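Trenon Hand-Held Gripper, Set-Up Guide
Section 4: Finger alignment and work surface check

Carry out this section after fitting new fingers, after a drop, and every 500 cycles.

Tools: 2 mm hex key, steel rule, lint-free cloth.

CAUTION: Keep your own fingers out of the jaws while the trigger is live. Switch the handle off before loosening any screw.

1. Clear the work surface and wipe it with a dry cloth.
2. Switch the handle off and open the jaws by hand to the stop.
3. Wipe the inner face of each finger. Do not use solvent.
4. Check that both fingers sit square on their carriers. If one is tilted, loosen its screws half a turn, press the finger flat and retighten.
5. Switch on. Close the jaws slowly until the faces meet, then open them fully.
6. Repeat step 5 twice. If the faces meet unevenly, go to Section 6, fault code 157. If the jaws stop short of full opening, see fault code 158.
7. Enter the result and your initials in the service log.

Note: Kaltdale finger sets use longer screws. Do not mix them with Maes sets.

Revised 25 May 2023, F. Teshome

Final camera check

Open the jaws fully and hold the gripper low over the bare surface before saving the reference view. Both fingers must show, one on each side, with nothing between them. A sheen across the middle of pale wood, or a soft shadow beside the right finger, is acceptable. If glare hides the edge of either finger, dim the overhead light and save the view again. 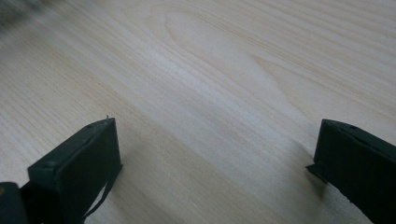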